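6.4 Double Picks and Dropped Cards

Applies to the Koskela card-handling cell with the Fulley two-finger gripper, wrist camera fitted. Read section 2 (Stopping the Arm) before you do any of the checks below.

A double pick is when the gripper closes on two cards and lifts both. The controller does not treat this as a fault on older firmware. The arm carries on, places both cards at the deal position, and the card count in the log is wrong from that point until the end of the run. On firmware 228 and later the cell stops and shows fault F20, "Grip width out of range."

Dropped cards show as fault F6, "Grip lost." The two faults often come together. When the cards in a double pick are offset, the rear card is held by less of the finger pad and can slide out during a fast move.

CAUTION: Do not reach in to pull a card out of the gripper while the arm is enabled. The fingers will try to close again as soon as the measured width drops. This can trap a fingertip between the pads.

Clearing the fault

1. Press the stop button on the pendant. Wait for the amber light to go steady.

2. Open the wrist camera view on the pendant and save a still before you touch anything. The button is marked Save View. The still is stored with the fault number and is the first thing support will ask for.

3. Look at the top corners of the held card in the saved still. If a second corner or a strip of a second back shows beside it, treat the fault as a double pick, even if the display says F6 only. 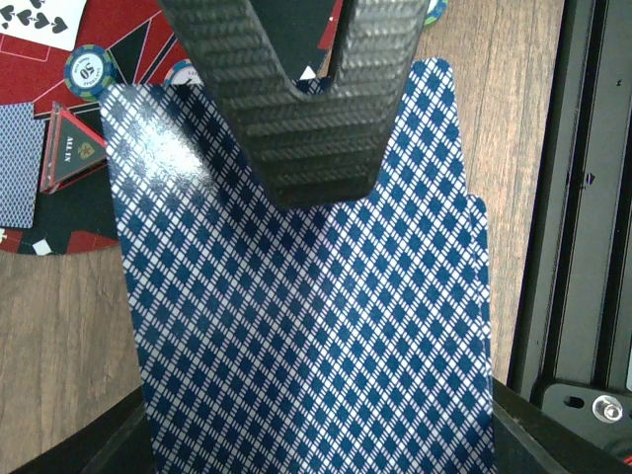
4. Switch the pendant to Hand Guide and turn the speed dial to its lowest setting.

5. Hold the cards by their free edges with one hand. With the other, press and hold Open until the fingers have fully parted. Let go of Open before you move your hand away.

6. Put the cards back on the supply stack face down and square the stack against the guide.

7. Correct the card count in the log. Choose Run, then Adjust, and enter the number of cards really dealt. Skip this step if the run is going to be thrown out.

8. Leave Hand Guide, reset the fault, and choose Resume From Last Pick. Do not choose Resume From Last Place, which will skip a card.

Note: If the arm stopped low over the table, raise it straight up in Hand Guide before step 8. Chips and markers near the path can be caught by the lower finger on the first move.

If the fault comes back

One double pick in a long run is usually down to the cards. Three or more in the same run call for the checks in this section. Do them in this order.

1. Change the deck. Glossy cards that have been handled a lot will cling together. Fan the new deck before loading.

2. Check the ridges on the finger pads. Wipe them with a dry lint-free cloth. Do not use alcohol on the pads. Replace both pads if the ridges are worn flat at the tip. Pads are sold in pairs and should never be mixed old with new.

3. Check the grip width setting under Tool, then Width. A new deck needs a new reading. Close the gripper on a single card, press Learn, and accept the value shown.

4. Check the glare setting for the wrist camera. A bright reflection on the card back can hide the edge the camera is looking for, and the pick point then lands too deep. Move the overhead lamp first. Change the exposure only if moving the lamp does not help.

5. Run the Valtadard pick test from the Service menu. The test takes 20 picks. A pass is 20 single picks with no F6. If it fails, leave the cell stopped and contact support.

Known problem with firmware before 228

In June a cell at the Werkeck site ran 1,978 picks overnight with the width check turned off. Kiri Lowther found the log short of cards the next morning and traced it to double picks that had never raised a fault. The width check had been cleared by a settings restore. Firmware 228 turns it back on after any restore.

If your cell is on an earlier version, look under Tool, Width, Check each time you load saved settings and make sure it reads On.

Contacting support

Send the saved still, the log for the run, and the firmware version. Say whether the pads or the deck have been changed recently. Card faults are handled by Haiyan Meng in the cell support group.

Section last revised 21 January 2018. For faults F7 through F12 (arm and joint faults), go to section 6.5.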